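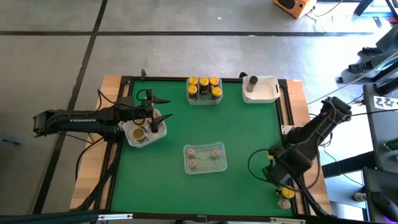

Part 2: Sorting your spice jars into bins

I do this on a bench with a green top, but any flat surface you can wipe down is fine. Leave yourself enough room for every bin to sit flat with its handles where you can reach them. My own Cetolik bins went on the shelf half sorted the first time, and I was back at it within a week!

1. Wash the bins in warm soapy water and dry them well, corners included.

2. Pick one bin for each kind of jar. I go by lid color (it's the quickest thing to spot when you're cooking), so my dark jars with the yellow lids live together in a clear container. The tan lids get a whitish one.

3. Stand the jars upright, lids tight. Leave a little finger room between them, because you'll want to grab one without dragging its neighbor along.

Note: Five jars to a small bin is plenty for me. You can squeeze in more, but then you have to lift out the front ones every time you want something from the back.

4. Put the steak seasoning and anything else you use all the time where your hand lands first. I like a bin with a low scooped opening for these, and a big see-through one next to it is great for the overflow.
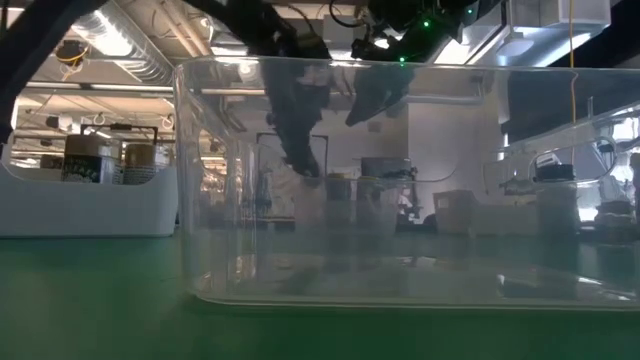

Before you load a big bin, try it on the shelf empty. My Potadora shelf is 28 inches wide and I still managed to buy a bin that stuck out over the front, so please measure first (and count the handles in!).

5. Slide the full bins in with a handle facing you. Heavy ones go on the bottom shelf.

Caution: Use both handles on a full bin. Don't pull it out by the rim, and don't stack a bin on top of open jars.

6. Check the lids again in March or whenever you do your spring cleaning, and wipe off any sticky ones.

If a bin cracks, the replacement is part 309 in the Pokeck list, and the shelf clips are on the next page.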